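Barkberg Steamer Basket, Wide
Item 837

A shallow basket with slatted wood sides, for buns, dumplings and vegetables. Fits most 30 cm pans. Lid sold separately.

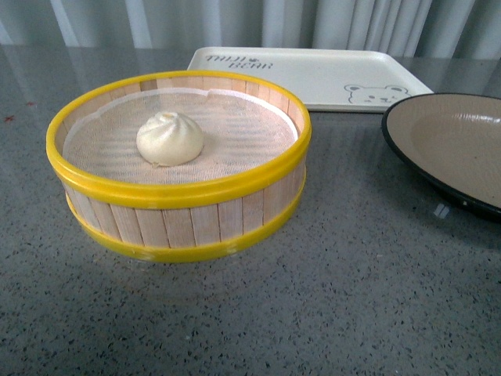
Page last changed: June

Line the base with parchment or cabbage leaves before each use. Keep the water below the slats and top it up with hot water as needed. You can stack up to 2 baskets on one pan. 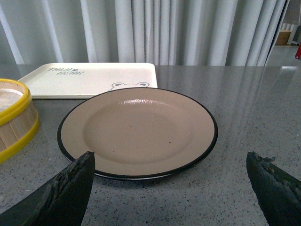 Rinse by hand and let the basket dry fully before storing. Do not put it in the dishwasher. Spare liners are listed as item 153. For bulk orders, write to Eusebio Ríos at Stovedell.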